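Reading time: 3 min

[kurlow-makers] Re: Turntable sorter, does the arm reach everything?

Hello Wiebke, hello all,

thank you for the long answer on Thursday. I have quoted the part I want to reply to, so that the others can follow.

Wiebke Brandes wrote:
> I like the plan, but I would not cut anything yet. In your
> sketch the arm stands at one end of the table and the round
> feeder stands beside it. Can the wrist really point straight
> down over the feeder AND over the tray? With my Bolora arm I
> had the tray too far out, and the elbow was nearly straight
> before the gripper came low enough. I drilled the table again
> two times. Please model the pedestal too, with the true
> height, and not only the arm.
>
> Second question: what happens if two rings lie on top of each
> other at the bar? Do you have an idea for this, or do you
> hope?

You are right about the pedestal. In my first model the arm was standing directly on the tabletop, and all my reach numbers were too good. I have now put the block under it with the real height and repeated the test positions. I made 30 positions over the tray and 30 over the feeder. Over the tray all of them are reachable with the gripper vertical. Over the feeder 3 are not, and all 3 are close to the rim on the side away from the arm. I can live with this, as the bar should bring the rings to the other side.

I also modeled the corner of the workshop, with the shelf and the clock. The elbow goes quite high when the arm folds back, and I wanted to know if it comes near the shelf. In the simulation it stays free, but I will measure the shelf again before I trust this.
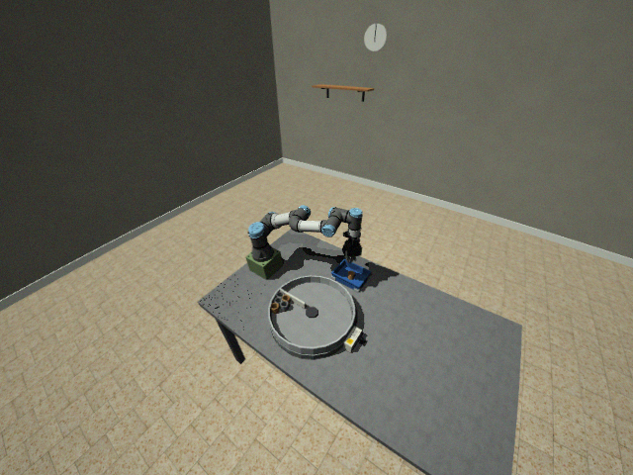 Simulation of the sorting cell, gripper over the blue tray, rings at the bar in the round feeder.

The feeder is still the simple version. The disk turns, the bar is fixed, and the rings should collect against the bar near the rim. The gray and the orange-brown rings are the same size in my model, only the color is different. For the first test I want to move only the orange-brown ones to the tray and leave the gray ones where they are.

Now to your second question. For the moment I hope. My idea is to lower the bar until only one layer of rings can stay against it, and to let the upper ones slide over to the other side and make another turn. In the simulation the friction is a number that I choose myself, so I do not believe any result about this. I think it needs a real disk and a handful of real rings. If somebody has tried a bar like this, please write which gap you used.

The motor for the disk is also not decided. I have an old Daher gear motor which is strong enough, but it is loud, and the workshop has neighbors on the other side of the wall. The Cunance board can drive it at a low speed. Below 5 turns per minute it begins to jerk, and then I am afraid that the rings jump. Maybe a belt would help, or a heavier disk.

My next steps are to print the rim segments and to screw the pedestal to the table with clamps first and bolts later. Sorry, this is not correct: clamps first, and screws only when the reach is confirmed on the real table. I have 300 rings ordered for the long test, but they will come in May at the earliest, so until then I work with washers.

Wiebke, may I ask how thick the plate under your arm is? Mine bends a little when I push on the elbow by hand, and I do not know if this is the plate or the table.

I can send the model files to anybody who wants to try other positions. Please write to me directly and not to the list, the attachment is too large.

Many greetings from the Kurlow workshop

You receive this newsletter digest because you are subscribed to kurlow-makers. Change your delivery settings or unsubscribe at any time.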